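4. The Open Day at Mamari

4.1 Setting and visitors

We held the open day in August, in the ground-floor hall at Mamari, with the hand-held gripper as the main attraction. Most of our earlier work with the tool had been done by lab members who already knew how to hold it, and we were eager to see what people would do with it on first contact. Visitors could sign up for a short turn at one of 2 stations, named Bakke and Wuvura after the rooms where the tables normally stand. Over the course of the day, 25 visitors took a turn, and together they gave us 1,535 recorded grasp attempts. We had planned for far fewer. People kept asking to go again!

Each turn began with a spoken introduction by Rodrigo Macedo, who had written a longer version and threw most of it out after the first two visitors. The short version was simple: hold the tool like a watering can, look at what the fingers see, close gently. Visitors were told that the camera rides on the tool itself, and that the view it records is the only view our Hekgate software gets to learn from. This one fact changed how people moved. Several of them slowed down at once and began lining up the fingers with great care, even before any object had been chosen.

4.2 The approach phase

The part of the day that taught us the most was the approach, by which we mean everything between lifting the tool and the first touch. In our own lab recordings this phase is short and rather dull. Among the visitors it was rich and varied. Some came in low and flat along the table, others hovered above it and dropped straight down, and one retired piano tuner made tiny corrections from the wrist that none of us have managed to copy. We were delighted by this, and we spent much of the following week simply watching approaches.

A view from the tool with the fingers apart shows how much the two fingers shape what is recorded. They take up the lower corners of the picture, and whatever lies in the gap gets the clearest look (Figure 3).
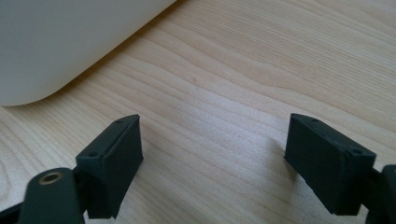 Figure 3. View from the camera on the hand-held gripper, fingers open over the bare wood of the tabletop. Part of an off-white object, out of focus, is at upper left.

Two things in views of this kind matter for the software. The first is light. Pale wood reflects strongly, and a bright patch on the tabletop can wash out the grain that Hekgate would otherwise use to judge its own motion. The second is the position of the object. Large, smooth, light-colored things on a light table have soft outlines when they are out of focus, and the program has to decide where the object stops and the table starts. The dark fingers are a great help with this, as they give a fixed reference that stays in the same part of the picture however the tool is moved.

We asked visitors to talk while they worked, and their comments turned out to be very useful. The most common request was for a clearer sign of when the fingers had closed far enough. A few people wanted a click, and one suggested a change in the sound of the motor until we pointed out that this tool has no motor and that the squeeze comes entirely from the user's hand. She laughed and asked for a click too.

4.3 What we kept and what we changed

After the open day we went through all the recordings by hand. Of the 25 visitors, 22 agreed to have their turns used for training, and only those turns appear in the results of Section 5. We kept slow approaches and abandoned ones, including cases in which a visitor backed off and started over. Earlier versions of our pipeline dropped such material automatically, and putting it back was an easy decision once we had seen how much care went into it.

Three changes followed directly from the visit. The introduction is now the short one. The tables at both stations have been turned so that the windows are to the user's side. And the tool has a small click at the end of its travel, which Rodrigo Macedo fitted the same week and which everyone in the lab now plays with during meetings. The revised setup was frozen on 2023-12-04 and is the one used for all the tests reported below.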